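Tritovness

Tritovness is a free expansion mod for the farming game Otamstead. It adds a coastal region to the game, together with new villagers, crops, fish and festivals. The centre of the region is Plarkport, a small harbour town which the player can reach after repairing the road at the south end of the farm. The mod is loaded through Owino, the mod loader used by most players of Otamstead on desktop computers, and it cannot be installed without it.

The mod began as a set of replacement portraits and became a full expansion in its second major version. It is maintained by a small group of hobby developers, who publish it without charge and do not accept paid requests.

Name

The name Tritovness comes from the lighthouse which stands on the headland west of the harbour. In the earliest version the lighthouse was only painted on a wall calendar in the general store, and the name could be read under it. When the region was built, the developers used the same name for the headland and later for the whole mod. Players often shorten it to Tritov. The town itself is always called Plarkport in the dialogue, and the two names are sometimes confused in older guides.

Gameplay

Tritovness does not change the main story of Otamstead. The player continues to run the farm, and the coast is an additional place to visit, to sell goods and to make friends. The road to Plarkport is closed at the start. To open it, the player needs to bring wood, stone and one iron gate to the road keeper, which is usually possible by the end of the first autumn. Players who choose the option "Early Coast" in the settings menu find the road open from the first morning.

The town has a fish market, a bakery, a rope workshop, a small school and a ferry office. Each shop keeps its own hours. The fish market opens at 5 am and closes at noon, so a player who starts on the farm must leave early or sleep at the inn. A room at the inn costs 142 coins in winter and more in the other seasons. The price does not change with friendship, although a dialogue line from the innkeeper suggests that it should. This line was left from an earlier version.

Tides are the main new mechanic. Twice in each game day the water goes down and opens a beach on the north side of the harbour, where the player can collect shells, seaweed and driftwood. If the player stays on the beach too long, the screen becomes dark and the player wakes up in the ferry office with less energy. Nothing is lost from the backpack. The table of tides hangs on the door of the rope workshop, and a copy for home can be bought from the ferry office.

Farming on the coast is limited. Behind the bakery there is a shared garden with sandy soil, in which only coastal crops will grow. These include sea kale, samphire and a grey variety of potato. Fertilizer has no effect there. The grey potato can be brought back and planted on the main farm, but the plant then gives ordinary potatoes.

Characters

The region has fourteen villagers who can receive gifts, and five of them can be married. Each of the fourteen has a daily schedule for every season, and most also have a different schedule for rain. After marriage, the partner moves to the farm but returns to Plarkport one day in each week to work or to see the family.

The dialogue is written in short lines, similar to the style of the base game. The villagers react to events in the main story, for example to the reopening of the mill, but they do not know the results of events from other mods unless a compatibility patch is installed. There are 89 friendship events and small scenes in the current version. Some can be seen only during low tide or during fog, and these are the ones most often reported as missing by new players.

Art and sound

The portraits follow the proportions of the base game, with slightly softer outlines and a narrower range of colours. Every villager has seasonal clothing. An optional file restores the older portraits from the first version, which have larger eyes and brighter hair. The older set covers only nine characters, and the others keep their present appearance when it is used.

The buildings of Plarkport are drawn on their own tile sheets, so mods which recolour the base game do not change them. Separate recolour files exist for the two most popular palettes. The music consists of six short pieces, four for the seasons, one for the inn and one for the harbour festival in December. The sound of the fog horn can be turned off in the settings menu.

Installation and requirements

Owino must be installed first. The Tritovness folder is then unpacked into the mods folder of the game and must keep its original name, because Owino reads the name when it decides the loading order. When updating from version 1, the old folder has to be deleted completely. If both folders are present, the portraits of version 1 are loaded over the new ones and several villagers appear without a face in the dialogue box.
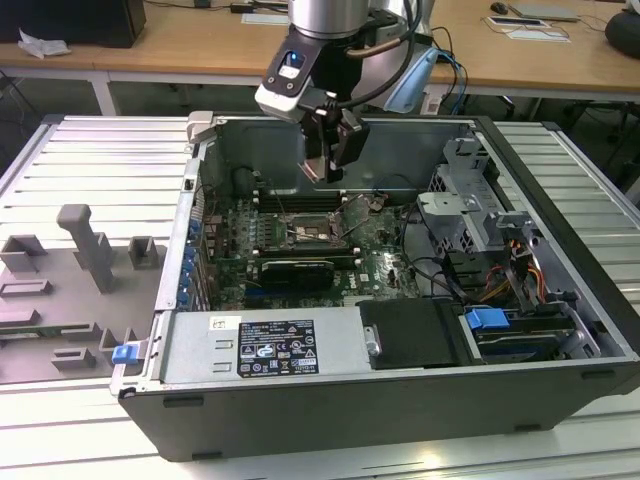 Interior of a desktop computer tower, with the memory slots and the empty processor socket on the motherboard.

The full installation takes 695 megabytes on disk. The largest part of this is the uncompressed tile sheets. The mod uses more memory than the base game, especially when the player goes from the farm to the coast and both maps are held open. On computers with little memory this can cause a pause of 3 seconds or longer at the road gate. The setting "Close Distant Maps" makes the pause shorter, but the farm animals then do not move until the player comes home. A faster processor helps with the villagers' schedules, which are all calculated at the start of the day.

The mod works on desktop versions of the game only. In multiplayer, every player must have the same version, and the tide table follows the clock of the host.

Compatibility

Mods that change the southern edge of the farm are the most common source of conflict. With such a mod the road gate may be placed inside a cliff or under water. The developers offer a replacement gate beside the bus shelter, which can be selected before a new save is started. Moving the gate in an existing save is possible but resets the repair of the road.

Removing Tritovness from a save is not recommended. Coastal items remain in the chests as unnamed objects, and a player who is married to a villager from Plarkport is shown as single but cannot marry again. Reinstalling the mod restores the marriage in most cases.

Translations

The mod is written in English. Complete translations exist in Portuguese, German and Korean, and a French translation covers the shops and the letters but not yet the festival. Translations are distributed as separate files and are placed in the language folder inside the mod.

See also

Otamstead
Owino (mod loader)
List of expansion mods for Otamstead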